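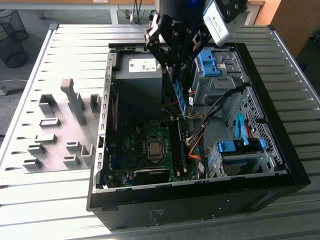 Purificación Carretero would like everyone to stop asking whether the old desktops are "still good." They turn on, she says, and that is as far as she will go.

2 min read

The desktops in question are the retired office towers that Endwood has been collecting since November, when the Collado library system replaced its public machines and found that the old ones did not fit in any closet it owned. Under the repair program, called Trurkov for reasons the paperwork does not go into, each tower is laid on its side, opened up and given memory before it goes to a household on the waiting list.

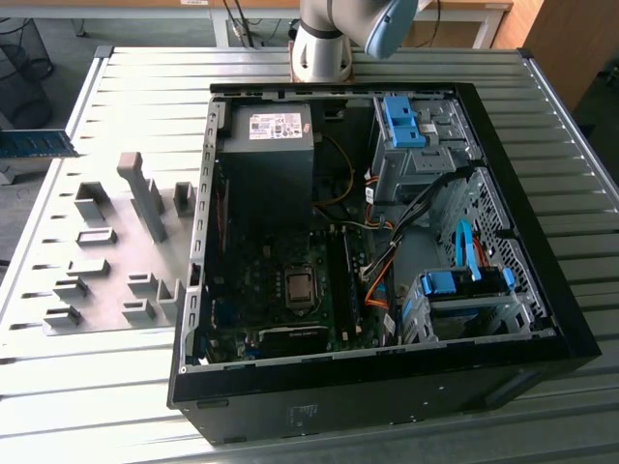 More memory won't make a slow internet connection fast, Casimiro Cuesta wrote in to remind the program, in a letter that ran to five pages and included a diagram. The program agrees with him. It would still like the memory.

Most of the towers came in with plenty of life in their processors and power supplies, and not enough memory to keep a browser and a spreadsheet open together. Adding some is the cheapest fix on the list – cheaper than a new drive, and far cheaper than the new computer the spreadsheet's owner had been hinting at.
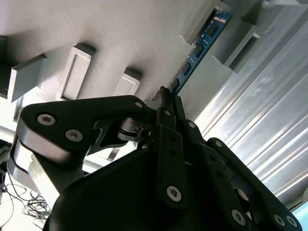
A blue board, like a memory module, with black chips along its face.

Parts come through Cerkolus, a surplus dealer that sells modules by the tray and does not take returns. The program has budgeted $27 per machine, a figure that has survived three meetings and one attempt to add mouse pads.

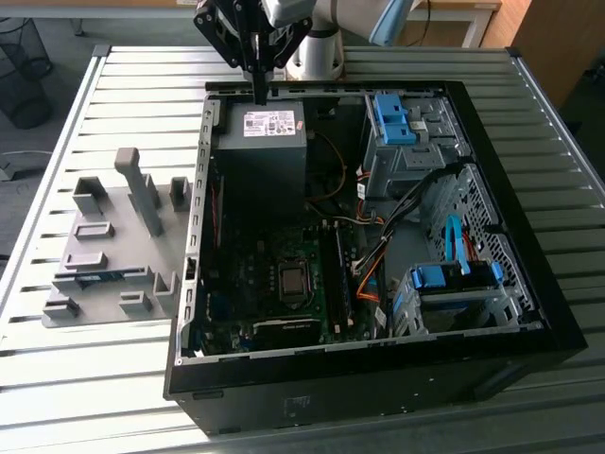
Issue 2721

Households receive the tower, a keyboard and a power cord. Monitors are separate, and there is a list for those too. Applications are taken at the Collado front desk until 5 p.m., on paper, because the computer at the front desk is one of the ones waiting for memory.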